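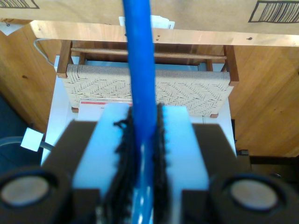

Okay, I've fallen down a hole about rural party lines and I'm bringing you all with me. Thread! Get a tea.

---

For anyone who's never heard of one: a party line was a single phone line shared by a bunch of households. One wire running down the road, everybody hooked onto it. If your neighbour was on the phone, you weren't. If you picked up, you could hear the whole conversation (and oh, did people pick up).

---

My way in was a box of tapes at the Tosinville library. Rania Fawzy has been recording people who grew up on the line that ran between Tosinville and Pinel, and she let me sit and listen all afternoon. I meant to stay 30 minutes. I left when they turned the lights off.

---

The rings! Every house had its own. Ours-is-two-longs-and-a-short, that kind of thing. You cranked the handle to make them, so a long was a few good turns and a short was a flick of the wrist. Every phone on the line rang for every call, and you just had to know which one was yours.

---

One woman on the tapes, well into her eighties, still does hers when she knocks on her daughter's door. Long, short, short, long. The daughter has never had a party line in her life and she knocks back the same way.

---

Iwona Czarnecka told Rania that the dog knew their ring too. He slept through all the neighbours' calls and got up for theirs. I have played that bit of tape four times.

---

Now, the listening in. In a lot of places it was called rubbering, as in rubbernecking. You lifted the receiver very gently, put your hand over the mouthpiece and held your breath. Apparently the giveaway was a kitchen clock. Everyone knew whose clock had which tick.

---

And there was a cost to it! Each receiver that came off the hook took a bit of the signal, so the more people listening, the fainter the voices got. On the tapes there's a man remembering his grandfather bellowing "would some of you please hang up, I can't hear my own brother." Click. Click. Click. Click. Then perfectly clear.

---

I love that so much. Gossip with a volume knob.

---

It wasn't all nosiness, though. There was usually a general ring, one very long one or a string of shorts depending on the line, and it meant everybody pick up. Fire, lost kid, train's late, doctor's on this side of the river. You can hear people's voices change when they talk about it. They don't joke about that ring.

---

Lucero Sotelo (she's writing the booklet that goes with the recordings) read me her notes about a barn fire out toward Pinel. The general ring went out in the middle of supper. There were wagons and trucks in the yard before the family had all the horses out. Plates left on tables all down the road.

---

Less dramatic and maybe my favourite: on winter nights somebody would play the fiddle into the mouthpiece and the whole road would listen. You'd hang the receiver in a mixing bowl to make it louder. A MIXING BOWL. I tried it with my cell the minute I got home and it still works beautifully.

---

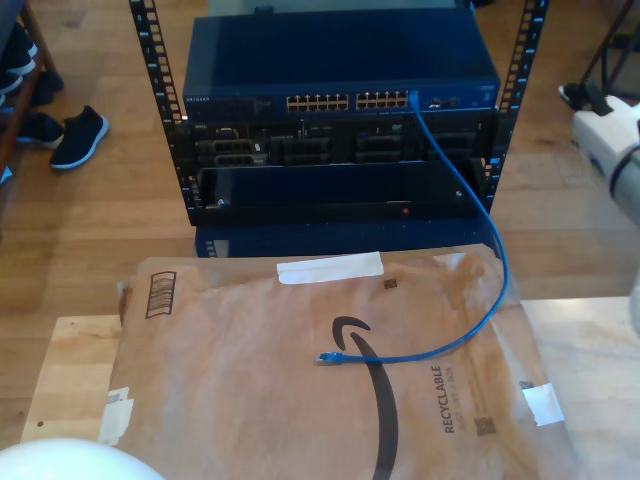 The other thing I hadn't understood is how much of this people built themselves. A lot of early farm lines were put up by the people who lived on them. You cut your own poles, you bought your share of the wire, you fixed your stretch when the ice brought it down.

---

And where there wasn't money for poles, in some parts of the prairies they used the fence. The barbed wire fence! It was already there, it already went to the neighbour's place, and if you kept it off the damp wood it would carry a voice. Bottle necks made decent insulators. Wet weather made it crackle like bacon.

---

You had to get over the gates, of course. So you'd have a tall pole either side with the wire running up and across, high enough for a load of hay to go under. There's supposed to be one of these still standing on the old Janssen place. I'm going to look in August when the road's dry enough for my terrible car.

---

Then there's Central. Central was the operator, and in a small place she was also the clock, the weather office, the babysitter and the lost and found. People rang her to ask the time. People rang her to say they were going next door, so she could put their calls through over there. Call forwarding, run by a lady with a cardigan!

---

The Tosinville switchboard was in the front room of a house, so Central could be in her slippers. If she was making jam, you waited. Lizeth Londoño's great-aunt did it for years and the family story is that she could tell from the crank alone who was calling and what sort of mood they were in.

---

She kept a daybook as well. Lizeth has it, in a biscuit tin. 90 pages in pencil, mostly one-liners. "Wind. Line down past the creek." "Mrs. J. wants the vet, not urgent." "Wrong about the vet, urgent." I could read it forever.

---

My least favourite discovery is how hard it was to say anything private. There's a long quiet stretch on one tape where a woman talks about getting bad news from the hospital and knowing half the road had heard it too. She says there was a pie on the step within the hour. She also says she didn't want the pie. Both of those things, in the same breath, and Rania just lets the silence sit.

---

Courting was a nightmare, obviously. Some couples agreed on a code. Some switched languages, which worked until it came out that the neighbour's hired man had been translating. One pair said everything they wanted to say by discussing the price of eggs. They were married for decades. "Eggs are up" is on their anniversary card.

---

When private lines finally came through, I assumed everybody would've been thrilled. Plenty were! Teenagers especially. But quite a few people on the tapes say the evenings felt long afterwards. One man kept lifting the receiver for weeks, just to check, and got a dial tone every time.

---

Somebody's going to ask, so: yes, you can hear some of this. Yhon Tamayo is cleaning up the audio and the first batch will be at the library's listening desk. Ask for the Dranino Road tapes (Dranino Road being what the line followed for most of its length). The rest is coming along as people sign off on their own interviews, and a couple of folks have asked for bits to stay private — fair enough, considering the subject!

---

If your family had a party line, please please ask them what their ring was. Ask this week. My own grandmother's number is written on the back of a recipe card, "ring 3 short 1 long," and I had always figured it was something to do with the oven timer.

---

Replies are wonderful already, thank you. To the person whose grandpa whistled his ring to call the cows in: I need you to phone Rania immediately. To the person asking about the jam, it was crabapple.

---

Adding one more from the daybook, as Lizeth has just sent me a page. "Quiet night. Fiddle on the line till 9. Did not interrupt."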